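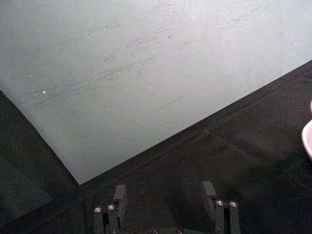 Radoslava reckoned you could tell a baker by the scratches on her board, and mine, she said, looked as if I'd been ice skating on it. Well, I'd only come back to Trirkomcombe in May, with 2 suitcases and Gran's recipe for honey cake (900 grams of flour, and not a word about the oven!), so I wasn't going to argue.

I got out the pink bowl, the one with the loops for handles. Gran always stirred in that.
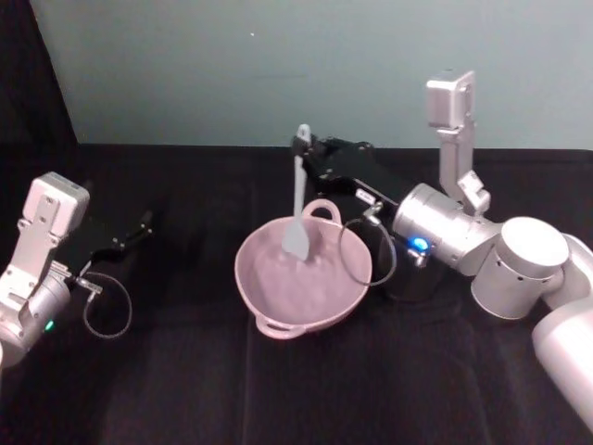
Slower, Ross kept telling me through the hatch, you're not rowing to Bukerero. He'd eaten Gran's cake once, when he was 19, and had been an authority ever since. I told him to go and find the honey.

He came back with a jar of Itura and a face like a wet weekend, as the lid wouldn't budge. 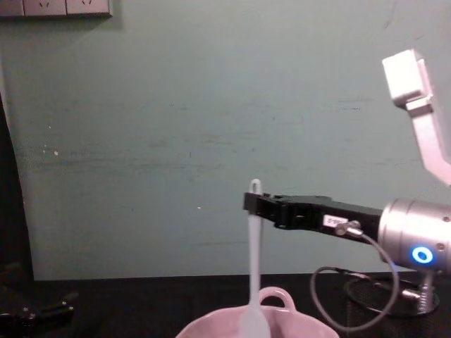

Part Two: The Tasting

Radoslava went first. She chewed for ages, looked at the ceiling, then held out her plate again.

"More salt than hers," she said. "Cut me a bigger piece."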